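Section 5: Installing and Commissioning the Ornance Wall-Mounted Folding Bench

5.1 Before you begin

Read this section in full before removing any component from its packaging. The Ornance bench is supplied for indoor use in garages, laundries and enclosed workshops. It is not intended for balconies, carports or other places exposed to rain.

Installation requires two adults. The bench top must not be lifted onto the brackets by one person, even where the reduced-depth version has been purchased.

The following are supplied in the carton:

Bench top, pre-drilled
Wall rail, 1524 mm
Folding brackets (2), marked L and R
Fixings pack (14 coach screws, 32 timber screws, washers)
Hex key and drilling template

Masonry anchors are not supplied. Owners fixing to brick or concrete block should obtain anchors suited to the wall and follow the anchor manufacturer's directions.

CAUTION: Plasterboard alone will not carry the load of the bench. The wall rail must be fixed to studs or to solid masonry. Check for electrical cables and water pipes before drilling.

5.2 Fixing the wall rail

1. Choose a section of wall clear of power points, taps and door swings. Allow a clear floor area in front of the bench for the folding motion of the brackets.

2. Locate the studs with a detector and mark the centre of each in pencil. Confirm each mark by drilling a fine pilot hole within the area that the rail will cover.

3. Draw a level line across the studs. For the standard working height, the line should be 761 mm above the finished floor. Where the floor slopes, as is common in garages, measure from its highest point.

4. Tape the drilling template to the wall with its lower edge on the line. Mark the hole positions that fall on studs.

5. Remove the template and drill the holes to the depth shown on it.

6. Hold the rail in position and insert the two outermost coach screws finger-tight. Check the level again, then insert the remaining screws and tighten all of them by hand with a socket wrench.

NOTE: Do not use an impact driver on the coach screws. Overtightening may crush the timber behind the rail and will void the warranty.

5.3 Attaching the brackets

1. Identify the left and right brackets. The locking lever of each must face outward.

2. Hook each bracket over the rail and slide it to the position stamped on the rail face.

3. Fit the retaining bolt through the bracket and tighten it with the hex key.

4. Raise each bracket until the lever engages with an audible click. Lower and raise it again to confirm that the lock releases and engages freely.

CAUTION: Keep fingers clear of the hinge when lowering a bracket. Children must not operate the locking levers.

5.4 Fitting the bench top

1. Lock both brackets in the raised position.

2. With one person at each end, lower the bench top onto the brackets, smooth side up. The rear edge should sit parallel to the wall with an even gap along its length.

3. From below, drive the timber screws through the bracket slots. Begin with the centre screw on each side and work outward.

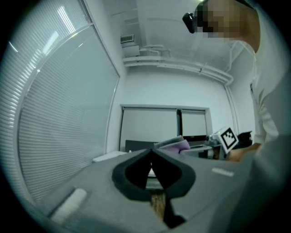 4. Place a spirit level on the bench top, first along its length and then from front to back. Small errors may be corrected with the adjusting screw beneath each bracket – turn clockwise to raise the front edge.

5. Fold and unfold the bench several times. If the top binds against the wall, loosen the timber screws, draw the top forward slightly and retighten.

5.5 Finishing and care

The bench top leaves the factory sanded but uncoated. Apply two coats of Leter bench oil or an equivalent penetrating oil before first use, following the directions on the tin.

CAUTION: Oily rags may ignite without warning. Lay them flat outdoors to dry before placing them in the rubbish.

Wipe up spilled water, glue and solvents promptly. Inspect all fixings at the end of the first month and every December thereafter. A bench with a bent bracket or a lever that does not lock must be taken out of service until the part has been replaced.

Replacement brackets and levers may be ordered from the Ornance parts counter. Quote the serial number printed on the underside of the wall rail – it should be recorded on the inside cover of this manual before the rail is fixed.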